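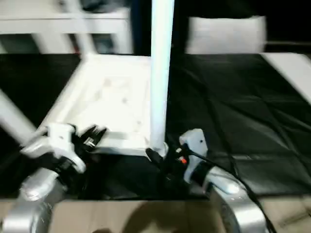
Progress report to the Homine Fund, November
Furniture for the Losach community rooms

Assembly of the white plastic stools continued throughout the period. Of the 200 stools ordered, 101 now have all legs fitted and have been passed to Irnness for storage. Expenditure to date stands at $3,945, within the approved budget. Delivery of the remaining seats was delayed by one week. Benedek Halász will inspect the finished stools before they are placed in the reading room.

Submitted by Botond Gulyás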